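The Trial Period

The machine from Hestis was on a hundred-day trial, which my wife said was longer than she had given me.

It had been sold to us as a household assistant. The brochure showed one folding a fitted sheet, and I should have known then that we were dealing with liars. Still, we had the shop downstairs as well, and 1,843 buttons to sort before the March fair, and the woman at Wirkov Hardware swore hers did the washing up. She had a plaster on every finger when she said it, but I didn't put the two together until later.

We started it on the buttons. It picked one up, considered it, and put it down again in the same place. It did this 13 times. I went and made the tea.

"It's learning," said my wife, when I came back.

"Learning what?"

"Patience, from the look of it."

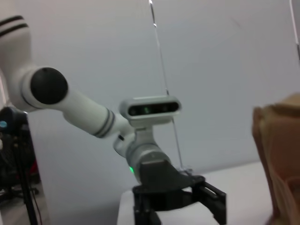 By four in the afternoon it had moved 39 buttons from the left-hand tray to the right-hand tray. They were all different colours. I rang the helpline, and a cheerful young man asked whether I had told it which colours I wanted. I said I had assumed it would have a view. He said the views were coming in the next update.

So I told it. Red, I said, slowly, the way you speak to a waiter abroad. It swung round, took hold of my mug by the handle and carried it off to the end of the bench with great tenderness. The mug was red. I had to admit that. I had also not finished my tea.

My wife thought this was the best thing that had happened in the shop since we bought it from old Cabral. She spent the evening shouting colours at the thing to see what it would take. It took the stapler. It took a tomato, and gave it back in more or less the same condition. It would not go near the buttons.

We sorted them ourselves in the end, at the kitchen table, with the wireless on. Just before midnight I heard a small whirr from below and went down in my slippers.

It had washed the mug.

"Well?" she called down the stairs.

I told her we would keep it until the spoons were done.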